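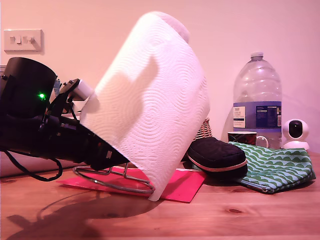 Flenurska: interim progress report to the Ovanell equipment fund
Prepared by Gervásio Bragança, Benport
Tuesday, August 24, 2021

1. Purpose

This report covers spending and planning under the small equipment heading of the Flenurska award. It asks for a decision on one item (section 5). Staff costs are reported separately by Deirdre Mac Giolla and are not repeated.

2. Position against plan

The arm, its controller and the parallel gripper were bought in the first period and the invoices have been settled. Work in the present period has been on household objects handled at table height. The object list has 30 entries, chosen to cover soft, rigid, hollow and thin items. Paper goods and thin wire goods are both on it, as these were the two groups the original application named as difficult.

The heading stands at 1456 euros for the period. Two purchases have been committed:

Replacement gripper fingers, two pairs, with fixings: 550 euros
Cable set and spare joint connector: 714 euros
Uncommitted: 192 euros

Both orders were placed with Camargo. The cable set was delivered complete. One pair of fingers has been received and the second is on back order, with no charge for the split delivery. Camargo will invoice for both pairs together, so the 550 euros is shown as committed and will not appear as paid until the next statement.

3. Technical points affecting the budget

Finger shape. The present fingers taper to a narrow tip. The application assumed one pair would serve for all objects. We now plan on two: the tapered pair for thin items, and a broader padded pair for soft or bulky ones. Changing over means removing the fixings and repeating the grip calibration, and the planned sessions have been grouped by finger type to keep the number of changes down.

Close-range viewing. Bare metal wire is a poor target for the present vision software. Highlights move along the wire as the viewpoint changes, and shadows from the fingers can be close in width to the wire itself. An object near the lens also goes out of focus and may hide part of the target.
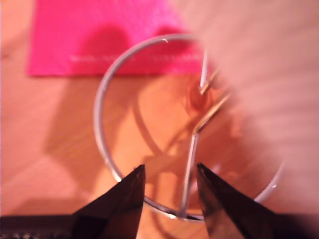
Close-range view: wire ring on the table, gripper fingers open.

We considered a second camera and a diffuse lamp. The lamp is the cheaper of the two and would address the highlights, though not the hidden areas. A second camera would need a bracket, a longer cable run and changes to the recording software, and could not be met from the uncommitted sum.

Cabling. The spare connector was added to the order after the supplier gave a long lead time for single replacements. It is held in stock and has not been fitted.

Consumables. Table objects are bought locally and charged to general running costs. No change is proposed.

4. Risks

The back order on the second pair of fingers is the main one. If it has not arrived by November, the sessions for that finger type will move into the following period. No extra cost would follow, but the object list would be reported as incomplete at year end.

Gripper wear is being logged by hand. The log is too short to give a replacement interval, and the plan for next year carries one further pair as a provisional line without a price.

5. Decision requested

We ask Ovanell to agree that the uncommitted 192 euros may be spent on a diffuse lamp and clamp. The application listed lighting under room costs, and a transfer between headings needs written consent. Two quotations have been obtained, both within the sum, and can be sent on request.

No decision is sought on the second camera. A costed proposal, including the software time, will accompany the November statement.

6. Next period

Receive and fit the second pair of fingers.
Complete the remaining sessions on the object list.
Obtain a firm price for the bracket and cable run.
Agree next year's equipment lines with Deirdre Mac Giolla before the draft budget is submitted.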